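Projects > Year Two > Community Food Studies > Group Reports

Sharing a Kitchen Cupboard: What We Learned from a Term of Running the Wiltiver Pantry

Filed under: Student Work, Food & Community
6 min read

By Parvathi D'Souza and Aishwarya Amin

When we first put our names down for this project, we thought it would mostly be a matter of shelves. Wiltiver is a hall of residence with 238 students in it, one large ground-floor kitchen that everybody passes through, and a walk-in cupboard beside that kitchen which had held nothing but folding chairs for as long as anyone could remember. Our idea was to turn the cupboard into a shared pantry, where people could leave food they weren't going to eat and take food they were. We wanted to see whether it would cut down on waste, and (this was more Aishwarya's interest) whether it would get people talking to one another.

We should say at the start that neither of us had ever run anything like this. Parvathi had helped at her aunt's shop in the holidays and knew a fair bit about stock going off, and Aishwarya had once organised a cake sale, and that was the sum of it!

Setting up

The chairs went to the common room, where they have been very popular. We cleaned the cupboard over two afternoons, lined the shelves with wipeable paper and made labels in large friendly letters. Our rules were short. Sealed packets, tins and whole fruit and vegetables were welcome. Opened packets, meat, fish and anything home-cooked were not. Everything had to be written in the log, a plain exercise book on a string, with the item and whether it was coming in or going out. We decided against asking for names, after a long talk with our tutor about how shy people can be when it comes to taking food.

We ran the pantry for a whole term and went through the log every evening at six o'clock, which was a lovely excuse for a cup of tea in the kitchen and probably told us as much as the book did.

What came in and what went out

By the end of term the log showed 777 items brought in. Tinned chickpeas and dried pasta made up a great deal of it, followed by rice, tea bags and a truly surprising quantity of lentils, most of them from parents who had packed the car with more love than sense. Fresh food was slower to appear. People told us they felt awkward leaving three carrots, as though three carrots were an insult, and so we put up a little note saying that three carrots make a perfectly good start to a soup. The carrots came after that, and onions too.
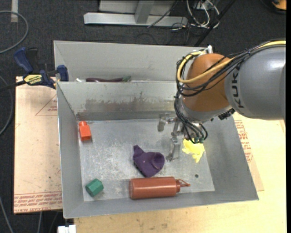 Things left the shelves much faster in the second half of term, when money was getting tight. Pasta rarely lasted the night. Lentils sat there until Parvathi pinned up her mother's dal recipe, with the quantities worked out for one hungry person, and then we had the opposite problem and ran out altogether. If we did it again we would put recipes up from the very first day.

Only 26 items had to be thrown away, nearly all of them soft fruit. We had no figures from before the pantry existed, so we can't claim that waste in the hall went down by any particular amount, and we were a bit cross with ourselves for not having thought of weighing the kitchen bins in advance. Our tutor was kind about it, but it is the biggest weakness in the project.

What people told us

We spoke to 16 residents at length, mostly while they were waiting for something to boil. Nearly all of them had used the pantry at least once. Several said they had gone in to leave something and come out with something else, and that this made it feel more like swapping than charity. One second-year had got into the habit of checking the shelves before going shopping, and planned her week's suppers round whatever she found. Another told us frankly that he never wrote anything in the log, so our numbers are certainly too low, and we thanked him for owning up.

The talking side of things went better than we had dared to hope. A soup evening grew up without any help from us at all, and by the last month of term it had its own pot. We only heard about it because somebody knocked to ask if we had a bigger ladle.

What we would change

The log should be a tick sheet, as writing out "one tin of chopped tomatoes" in full is more than most people can face at eleven at night. The lower shelf was too dark for anyone to read the dates, and a cheap stick-on light would have sorted that out. We would also want a proper handover, and we have begun writing one for the first-years who have offered to take the keys in May. It covers the cleaning rota, the rules and where the spare labels live, and Parvathi's mother has promised us two more recipes to go with it.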